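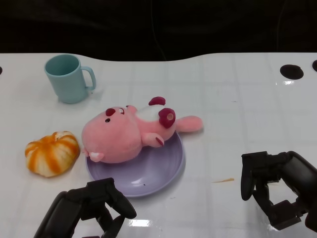

wurkport_dee
We're at 1,266 demos on the plate task as of Friday and I'm starting to wonder if we should stop! Same mug, same striped pumpkin, same pink plush, same lavender plate. The policy does great on my table and falls apart on the one at Sterside. Anybody else hit this?

terkero
How much do you move things between takes? We had 591 episodes with the mug in pretty much one spot (my fault, I'm lazy about resets) and the arm learned the spot. I'd toss half of yours and shuffle everything.

wurkport_dee
I do nudge stuff, but yeah, the mug mostly lives back left and the pumpkin stays by the plate. Soft toys are the hard bit for me anyway. Hard plastic I can grab all day.
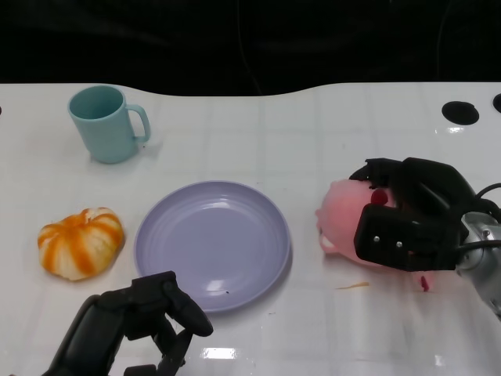 With the plush I pinch wherever looks good, so no two grasps match, and I figured that was healthy variety?

sterside_ops
Disagree with tossing anything. Keep it all and add 48 takes on a different table. Our lights are way harsher than yours, I'd bet on glare before mug position.

terkero
Glare, maybe. But random pinches are noise if you can't label them. Pick two grasps and stick to them.

wurkport_dee
Ugh, ok. I'll do 23 with the lights changed first and post the numbers here.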